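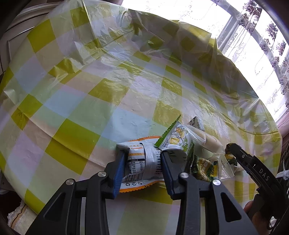

A packaged snack held between the finger pads of a hand-held gripper, with a second gripper at the right.

About Prundent

Prundent is a research group working on robot manipulation of thin, soft and badly shaped objects. Most of our work concerns food packaging: sealed packets, opened packets, torn wrappers and the bits that come off them. We have offices in Stunlow and in Yokoyama, and all data processing is done at Stunlow.

The group was set up by Haruto Kubo and Setsuko Ueda, who had worked on grasp planning for rigid parts and found that very little of it carried over to a crisp packet. A rigid part has a pose. A packet has a pose, a fill level, a seam that may stick out to one side, and a surface that folds where it is pressed. Two grasps at the same point on the same packet can leave it in quite different shapes, and a planner that assumes a fixed outline will tend to fail on the second attempt even when the first was sound.

What we study

Our main line of work is a method called Rakow. It learns pick, move and release actions from demonstrations made by people using two-finger grippers held in the hand. The person does the task directly at an ordinary table, and the camera on each gripper records what the fingers are doing. No robot arm is needed while the demonstrations are being made.

Rakow differs from plain imitation of the recorded motion in one respect. Each demonstration is divided at the moments when contact begins and ends, and the model is trained to predict the shape of the object at the next division as well as the path of the fingers. For a wrapper, this means it has to commit to a guess about how the material will fold before it closes on it. If the fold seen after closing is far from the guess, the grasp is opened and planned again from the new shape.

The current training set holds 813 demonstrations across eight task types. They include separating one packet from a cluster, turning a packet over, handing an item from one gripper to the other, and clearing litter from a table into an open bin.

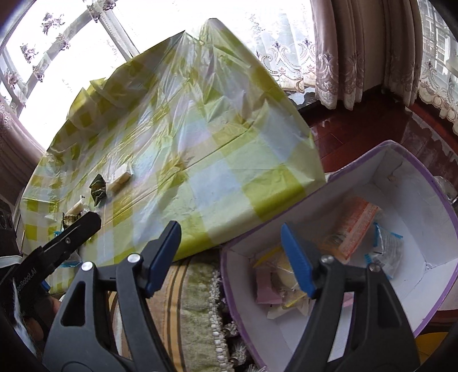 Release has taken up more of our time than grasping. Light film clings to finger pads, and a piece let go just above a rim may land on the wrong side of it. Rakow therefore treats the drop as a separate stage with its own start and end – the fingers must be past the rim, and the pads must open wide enough for both faces of the film to come free. In early versions the drop was simply the last part of the move, and most of our failures on clearing tasks fell there.

We record in furnished rooms with daylight, patterned cloths and creased plastic covers. Glare on a shiny cover can look very much like clear packaging, and a model trained on matt grey worktops has no means of telling them apart. Lighting is left as found. Recordings in which the object cannot be made out at the moment of contact are marked and kept in a separate list, which we use for testing only.

Limits of the present method

Rakow works with one target object at a time. It handles overlapping items by choosing the uppermost, and it does this poorly when both are transparent. It has no measure of grip force beyond the finger opening, so a full packet and one padded with air are treated alike until they are squeezed. Long tasks are run as a chain of short ones, and errors in an early step are passed on. Work on the first two of these points is under way at Yokoyama.

How we are organised

Setsuko Ueda leads method development and is responsible for the division rules and their written guide. Haruto Kubo leads recording and testing. Each demonstration is checked by two people working separately before it enters the training set – where they disagree on a contact time, the recording goes back to Haruto's team.

The guide is revised each March. Requests for the current version should be sent to the Stunlow office, stating the gripper type and the tasks you intend to record.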